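Bindcombe Bakes: a community recipe collection

README

Welcome! Bindcombe Bakes is a collection of 1,488 home baking recipes from the town of Bindcombe and the farms up the valley, typed out from handwritten cards, school fete booklets and the backs of a surprising number of envelopes. It started as a box of cards that Philomena Hegarty kept in her pantry, and it has grown into something we're really proud of. Cook from it, study it, print it out and get butter on it.

What's in the folder

recipes.csv – one row per recipe, 11 columns
notes.txt – comments written in the margins of the original cards, matched to recipes by ID
units.csv – our conversion table for old measures (gills, breakfast cups, "a piece the size of a walnut")
scans/ – scans of 967 of the original cards; the rest were lent to us only long enough to copy out by hand

The columns

id, title, category, source_type, decade, ingredients, method, oven_original, oven_celsius, yield, contributor_code

Most of these explain themselves. The decade column is our best guess unless the card was dated, and guesses end in a question mark. Please keep the question mark if you reuse the data! oven_original holds whatever the cook wrote, so you'll find "moderate", "quick", "gas 5" and one lovely "until the kitchen is too warm to sit in". oven_celsius is blank wherever we couldn't settle on a number.

Spelling is left alone in title and method. If the card says "rasberry", so do we. Ingredients are tidied so you can search them, which means "cornflour" is always "cornflour" even if the cook called it maizena.

Categories

Slices and bars, biscuits, small pastries, large cakes, loaves and buns, puddings, and a category called Other that is mostly Christmas. Small pastries was the hardest to sort. Osaze Balogun and Gunther Kettler went back and forth for weeks over whether a jam turnover belongs with tarts, and in the end we put anything you can eat in one hand without a plate into small pastries. It's a bit rough but it works surprisingly well.

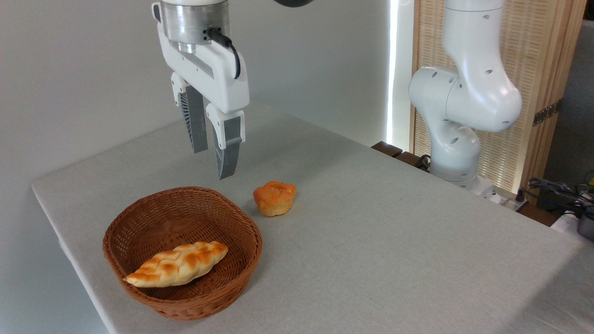 Gunther also went through all 62 shortcrust recipes and standardised the fat, so you can compare lard, butter and dripping by weight. I love this part of the collection. You can watch lard give way to butter from one decade to the next, then margarine barges in and everybody's method gets shorter.

Known problems

Eggs are counted but not sized, and older eggs were often smaller.
Some yields are missing, or say things like "enough for shearers".
A few recipes appear twice under different names. Where we were sure, the note field says "see also". Where we weren't, both stay in.
None of the preserving recipes have been checked for safety, so please follow a current guide for jars.

Using it

Free for any use, including printing and selling at fetes. Credit "Bindcombe Bakes" and leave the contributor codes attached. A few families asked for their names to stay private, and the codes let us honour that while still fixing mistakes.

Adding a recipe

Yes please! Send a photo of the card, front and back, plus anything you know about who made it. Tanko Onyeka does the typing and Femi Garba checks the units. The next update is planned for December, when we hope to have the Christmas lot properly sorted – there are puddings in there with no flour, puddings with no fruit, and one that seems to be missing its second page. If you have page two, get in touch.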